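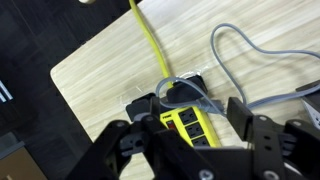
Power strips on the shared tables

Over the last few months the shared tables on our floor at Edeo have filled up with things that need an outlet. In August Augustina Nyarko walked the floor with a clipboard and listed every plug in use. She got to 88, and a fair number belonged to chargers with nothing on the other end. The building office has now asked each group to tidy its own tables, and this item sets out how we plan to do it.

The yellow strips stay. They are easy to see against the light tabletops and the cords are thick enough to take some handling. What changes is how they are placed and what goes into them.

A strip should lie flat with its outlets facing up and its cord running to the nearest edge by the shortest route. If the cord has to cross a walkway, ask Yoga Mandagi for a floor cover. He has six of them in the supply closet next to the kitchen. Please don't run a cord under a mat.

Tape is fine for holding cables on a tabletop for a day or two. After that it starts to lift and leaves a sticky patch, so change it for a screw-down clip. Old tape marks come off with warm water and a little dish soap. Unplug the strip and move it well away before you wipe.

The microwave
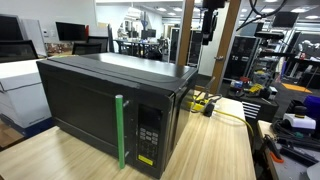

A microwave draws more power than nearly anything else we put on a table, and it should have a wall outlet to itself. If it has to go on a strip while you are working with it, read the rating on the back of the oven and on the strip first, and leave the other outlets empty while it is heating. Aiman Pattinasarany has a plug-in meter you can borrow if you want to see what a piece of equipment draws.

Keep the top of the microwave clear, and leave a hand's width behind it for the vents. Food belongs in the kitchen microwave only. The one on the table is not cleaned for that.

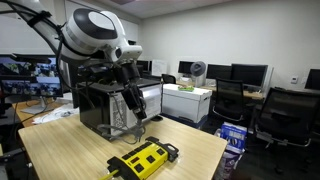

Moving and storing

Switch the strip off before you pull anything out of it. Hold the plug by its body and draw it straight up. Pulling on the cable is how we lost two adapters this summer, and the replacements from Harahap took five weeks.

Put spare cords in a lidded storage box, coiled loosely and tied, with a paper label saying how long each one is. Boxes can stay on the table if there is room behind your work, but a shelf is better. Loose papers should go in a tray away from the strip.

If a plug has three prongs, it goes in a three-hole outlet. We don't use the cheater adapters any more, and Yoga will take any you still have. 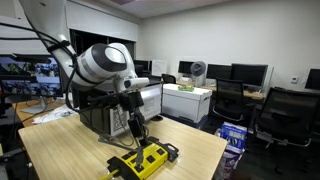 Line the prongs up over the slots before pushing down, and push until the plug sits flush. A plug that rocks or stands partway out should be taken out and tried in another outlet. If it is loose there too, put a strip of red tape on the cord and leave it on Augustina's desk. Don't put it back in the box.

Big adapter blocks are best at the end of a strip, where they cover one outlet and not two. Short extension leads are on order from Urnico for anyone whose blocks won't fit side by side.

Plug labels are in the top drawer by the printer paper, in a roll of 400. Write the name of the equipment and your initials. Fitriani Wibisono is keeping the list of what is plugged in at each table, and she would like to hear about changes by email.

2020-10-31, Divina Navarro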